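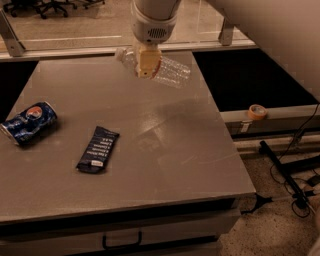
March 19, 2026. Table clear-up and the recycling sort, bench by the glass partition.

Really pleased with how the sorting rules are shaping up! Started with the three things that always cause arguments: a crushed Pepsi can, a dark navy snack bar wrapper and a clear plastic water bottle with its white cap still on. The can is easy, straight in the metals tub. The wrapper goes to soft plastics, and Edin has finally found us a drop-off that takes them (bless him). The bottle is the fun one. There's a thin red-orange ring of label left on it, and Colm reckons any label at all should come off before it goes in the tub. I say leave it. We went back and forth on this through most of morning tea and I enjoyed every minute.

Caps: off, into the jar on the windowsill. Sorin wants them for the Hallosstead kids' mosaic and he's got 1018 so far, which is brilliant.

The light grey top has a smear of pale scuffs towards the right. Tried warm water and dish soap on a corner first, then bicarb paste on a rag. The paste is the better of the two by a mile, but go easy, I don't want to dull the finish. Leave it on for 5 min, wipe, dry with a tea towel.

To do: new lids for the tubs (31 cm, measure again). Ask Todor if the spare rags are still in the drawer. Colour labels for the soft plastics bag, Costel has the good markers.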